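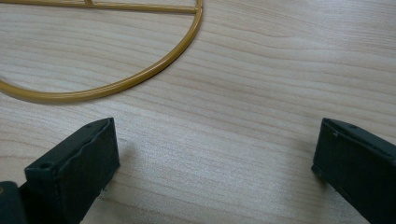
Gold-colored wire frame, curved side and straight bar, on a light wooden tabletop.

Care and Repair of Coated Wire Frames
Workshop notes, Wendell Pruitt

Brass-look wire pieces (napkin holders, shelf brackets, plant hangers, book ends, small racks) are usually steel rod under a thin colored finish. Solid brass is less common and costs more. The two need different care, so identify the metal before choosing a cleaner.

Identifying the metal

Hold a small magnet against the rod. A firm pull means steel under a coating. No pull means brass, aluminum or a nonmagnetic stainless. Look next at the cut ends and the inside of the joints, where coating is thinnest. Gray or rust-brown metal at a chip confirms a coated part. Yellow metal all the way through a scratch points to brass, which may still carry a clear lacquer.

Cleaning coated rod

Use warm water with a few drops of dish soap and a soft cloth. Wrap the cloth around the rod and draw it along the length. Work joints with a soft toothbrush. Rinse with a second damp cloth and dry at once, joints included. Water held in a weld is the usual starting point for rust.

Do not use brass polish on a coated part. Polish is a mild abrasive and will cut through a gold finish in a few passes, first on the outside of bends. Vinegar, lemon juice and bathroom descaler are also unsuitable. Sticky label residue comes off with cooking oil left on for ten minutes, then soap and water.

Checking for flat

A frame that rocks on a shelf is either twisted or standing on a shelf that is not flat. Test on a surface you trust: a machine table, a stone counter, or a solid tabletop checked with a straightedge. Lay the frame down and press each part of the outline in turn. If the opposite side lifts, the frame is twisted.

On a D-shaped frame, use the straight bar as the reference. Hold the bar down along its full length and look at the gap under the curve. A gap under the middle of the curve means the whole arc has been bent up. A gap on one side only means twist, normally at the corner on that side.

Correcting a bend

1. Pad the jaws of the vise with leather or scrap softwood. Bare jaws will mark the finish even at light pressure.
2. Clamp the straight bar close to the corner that needs correction. Keep the weld out of the jaws.
3. Grip the curve with both hands well away from the corner and move it a little past flat. The rod springs back.
4. Release, return the frame to the flat surface and test again. Make several small corrections instead of one large one.
5. Stop if the coating begins to craze. Further bending will flake it.

Thin rod up to 3 mm can be corrected by hand without a vise. A curve that has gone out of round is best pressed against a form, such as a paint can or a length of pipe slightly smaller than the curve.

Broken joints

Most joints on light wire goods are spot welds. Epoxy will hold a decorative part but not one that carries load. For a load-bearing joint, sand back to bare metal on both pieces and have it brazed or welded. Heat will burn off the coating for some distance on either side, so plan to refinish.

Touching up the finish

Rust spots: rub with 320 grit wrapped over a fingertip, wipe with alcohol, let dry. Apply metal primer with a fine brush, then two thin coats of gold enamel. Test the color on scrap first. Gold enamels vary from greenish to orange, and most dry darker than they look in the jar. Paste wax over the cured paint slows new rust.

Protecting the table

Bare rod will scratch a satin wood finish when dragged. Lift the piece to move it, and wipe the underside before setting it down. For permanent placement, fit clear bumpers or short lengths of split vinyl tubing under the contact points. Check felt pads in damp rooms; they hold moisture against the coating.

Store frames flat, with paper between them. Do not hang them by the curve under other items.

Revised November 2020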